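Foro > Cocina y bebidas > Café y té

Tema: El chai se me corta o me sale aguado, ayuda

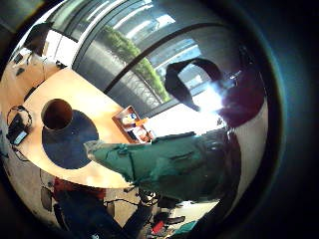 samina_jatoi
Bueno, pues lo que decía en el otro hilo, que allí me dijeron que abriera uno aparte. Llevo desde septiembre intentando que me salga el chai como el de casa de mi tía y nada. O aguado o con grumitos. Uso hebra suelta, la Durrani de bolsa grande, leche entera del súper, cardamomo, un trozo de jengibre y azúcar. Hiervo todo junto. A veces se corta, a veces no. No veo el patrón. ¿Alguien?

pucherolento
El jengibre. Seguro. Si lo echas crudo con la leche fría y subes el fuego, se corta. Primero agua + jengibre, hervir bien, y la leche después.

RaziaJ
Lo que dice puchero. El jengibre fresco lleva una enzima que cuaja la leche, en algunos sitios hacen hasta un postre con eso. Con el hervor se va. Yo lo tengo en agua 8 minutos antes de que la leche aparezca por ahí.

Y aguado es que pones poca hebra. ¿Cuánta pones?

samina_jatoi
Una cucharadita por taza, lo que pone en el paquete

RaziaJ
Poquísimo. Para chai con leche, dos bien colmadas. El paquete lo escriben para gente que lo toma solo.

mondo_teteras
Perdón pero dos colmadas de hebra y hervida eso es alquitrán. El té negro no se hierve, se infusiona a 95 y se saca. Luego la leche aparte calentita. Así ni se corta ni amarga.

RaziaJ
Eso es té con leche. Muy rico. Otra cosa.

pucherolento
jajaja ya empezamos

mondo_teteras
No empiezo nada, digo que los taninos están ahí y si hierves diez minutos salen todos. Es química. Que luego lo tapeis con azúcar es otra cuestión.

RaziaJ
La grasa y la proteina de la leche se comen buena parte de esa aspereza, también es química. Por eso leche entera y por eso se hierve junto. En mi casa se ha hervido siempre, mi abuela levantaba el cazo y lo dejaba caer desde arriba con el cucharón, diez o doce veces, hasta que cambiaba de color. Si no llega a color teja no está.

samina_jatoi
Eso del cucharón lo hacía mi tía!! Pensaba que era para enfriar

RaziaJ
Airea. Queda más redondo. Yo lo hago y cuando no lo hago se nota.

kettle_norte
Llego tarde pero pregunta, ¿qué cazo usas? A mí se me agarraba siempre la leche con uno finito de aluminio, y ese sabor a quemado parece que el té está malo. Cambié a uno Nindon de fondo grueso y se acabó. Barato no es pero bueno.

samina_jatoi
Uno finito de camping, la verdad... puede ser eso también

pucherolento
Puede ser. No compres nada todavía. Fuego medio y remueve.

kettle_norte
No he dicho que compre, he dicho lo que me pasó a mí

pucherolento
Vale vale

mondo_teteras
Otra: la leche. Si es de la abierta hace cuatro días tb se corta sola al hervir, con jengibre o sin él. Ahí no hay abuela que valga.

RaziaJ
En eso tienes razón.

Samina, te pongo lo mío, para 2 personas y con hambre:

600 ml de líquido en total, mitad agua mitad leche entera
un trozo de jengibre como medio pulgar, machacado
4 vainas de cardamomo verde abiertas
cuatro cucharaditas de hebra fuerte, Durrani vale
azúcar al gusto, se echa con la hebra

Agua, jengibre y cardamomo a hervir. Hebra y azúcar, un par de minutos más. Leche. Sube, bajas, sube, bajas, tres veces. Cucharón. Colar.

kettle_norte
La canela no?

RaziaJ
Si quieres. A mí me tapa el cardamomo. Clavo uno como mucho.

mondo_teteras
Mitad y mitad me parece mucha leche, yo pondría un tercio. Y el azúcar al final que cada uno se eche el suyo.

samina_jatoi
Probado esta tarde con lo de Razia. No se ha cortado!! El color casi, me ha faltado tiempo creo, tenía prisa. Sigue sin saber al de mi tía pero ya es otra cosa. ¿Puede ser que ella le pusiera hinojo? Recuerdo algo anisado

RaziaJ
Hinojo, sí, muchísima gente. Media cucharadita, con el agua. Pregúntale!

samina_jatoi
Me dice siempre "lo que haya" cuando le pregunto. El lunes la llamo otra vez

pucherolento
Cuando lo saques cuelga la receta aqui, que yo el hinojo no lo he probado nunca en esto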